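Student robotics course moves to kitchen tasks for second half of term

2023-02-09

The Dotora robotics course has started its second project block, in which student teams program a single robot arm to handle toy food and kitchen items on a tabletop. The block follows an introductory unit on arm kinematics and gripper control. It ends with a graded run in front of the course staff.

Eight teams are enrolled. Each team writes its own control code and collects its own recorded runs, but all of them share the same arm and the same table. Bench time is assigned in blocks through the course booking page, and a team that overruns its block loses the difference from its next one.

The project is named Skonari, after the software package the course uses to record and replay arm motions. Students who took the introductory unit have already worked with the package on simpler objects, mainly foam cubes and short lengths of pipe. Toy food was chosen for the new block for its irregular outlines. A cube can be gripped on any pair of opposite faces. A banana has to be approached at an angle that depends on how it is lying, and the correct angle changes every time the item is put down.

Items in use on the course table include a colander, a measuring cup, a plate, a ketchup bottle and several pieces of toy produce. The banana has received the most bench time so far.
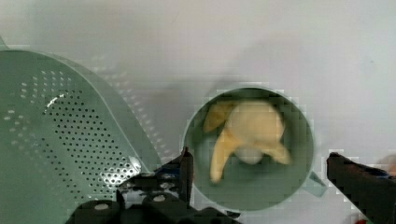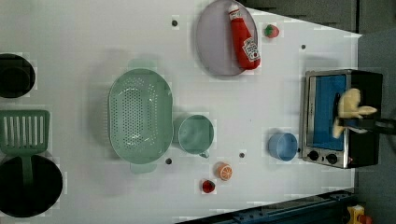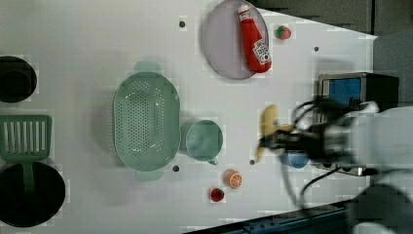 Bench work with the arm and the toy banana.

Task list and scoring

The graded run consists of five tasks, drawn from a longer list published to the teams at the start of the block. Typical entries are moving a named item from one container to another, placing an item on the plate, and returning an item to the open table without disturbing its neighbors. The draw is made on the day, so a team can't tune its code for one sequence only.

Each task is scored on completion, on final position and on contact with other items. Pushing a neighboring item costs points even if the task itself is completed. Dropping an item ends the task, but the run continues with the next one. Teams may pause the arm once during the run to restart their software. A second pause closes the run at the current score.

Time is recorded but used only to separate equal scores. In the previous version of the block it was weighted more heavily, and teams responded by raising arm speed to the limit of the controller. Most of the points lost that way were contact penalties.

Recorded runs

Teams had logged 441 runs in Skonari by the end of the first bench period. A run counts as logged when the motion data and the camera recordings share a common clock and the team has entered a result for it. Failed attempts are kept and labeled in the same way as completed ones, and the course staff ask for a short note on each failure — wrong approach angle, slipped grip, or collision.

The most frequent note so far concerns releases. Several teams report grips that hold through the full motion and then shift the item as the fingers open. Two fixes are being tested. One opens the gripper more slowly over the last part of the release. The other lowers the item further before opening, at the price of a higher risk of contact with the rim of a cup or bowl.

Camera placement has also caused extra work. Code that relies on an overhead view loses part of the item when the gripper moves over it, and code that relies on a close view has little information about what stands farther off. Most teams now combine the two.

Next dates

Code for the graded run must be submitted seven days before the run itself. Late submissions are accepted with a deduction, provided the team has passed the safety check on arm speed and workspace limits.

The Mensah workshop, where the introductory unit is taught, stays open to all teams for gripper repairs and finger replacement. Spare finger pads are supplied by Elik and must be signed out.

Enrollment for the next introductory unit opens in August. No earlier robotics experience is required, but applicants should be able to write and debug a short program without help. Places in the project block go first to students who have completed the introductory unit.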